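Prekgate Community Help > Home & Workshop > Furniture and surfaces

Tiny dark specks in a white tabletop — dirt, damage or something worse?

Posted by Ermanno Zanetti
October 26, 2023

I have a plain white work table, bought secondhand in August from a closing print shop in Nurnamham for 40 dollars. It's smooth, it's very light, and it was sold to me as "wipe clean," a phrase I now regard as a dare.

It shows everything. Coffee I expected. Pencil I expected. What I didn't expect was little black dots that stay put when I go over them with a damp cloth. I've tried dish soap and I've tried my thumbnail, which lost. My wife says they're part of the table. My wife also says I should get a hobby, and I had to explain that the table was for the hobby.

Is there a way to tell a stuck speck from a chip before I scrub a hole in the thing? And what's safe to use on a white top when you don't know what it's made of? The seller's description was "white."

4 replies, 1 removed by moderator

Malik
Magic eraser. Done.

Evaristo Grasso
Please don't start with the magic eraser. It's a very fine abrasive, and on a glossy top it will remove the speck along with the shine, so you'll have a clean dull patch to look at for the rest of your life. I have one on my own desk, a bit bigger than a playing card. I keep a lamp on it.

Start by finding out what you've got. Turn off the overhead light and lay a flashlight flat on the table so the beam skims across. A crumb or a blob of dried glue sticks up and throws a little shadow away from the light. A chip or pinhole tends to show a dark side nearest the flashlight. If you get neither, it's probably a stain or a flaw in the surface itself, and your wife gets the point.

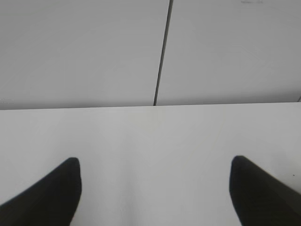 White tops are hard to inspect under soft room light, which evens everything out and hides anything with a bit of height to it. You end up with one brighter band down the middle, grayer sides, and no shadows worth the name. The tiny dark dot over toward the right is a good case: plain enough to see against all that white, and no way to say from looking whether it would lift off with a fingernail or is there for good. That's why you want the flashlight.

If it stands up, try the edge of an old plastic gift card, held nearly flat, with a drop of warm soapy water left on the spot for four or five minutes first. No razor blades. If it's flat, put a little rubbing alcohol on a cotton swab and test it underneath, or on an edge you don't love. Stop if the swab picks up white or the surface goes tacky — that means paint or lacquer, and alcohol is no friend to either. Skip acetone altogether.

If it's a pit, clean it out with a toothpick, let it dry and dab in some white repair filler. The match will be slightly off. All whites are slightly off.

Ermanno Zanetti
Did the flashlight thing. Two of mine stick up and came off with the gift card. The third is a pit. I've reported this to my wife, who is taking it as a win.

Ganduneck
From a print shop? Could be toner or ink. Don't use hot water on toner, it can soften and smear. Vacuum up anything loose first, then a cold damp cloth. If it's ink that has soaked in, I'd leave it and put a mug there.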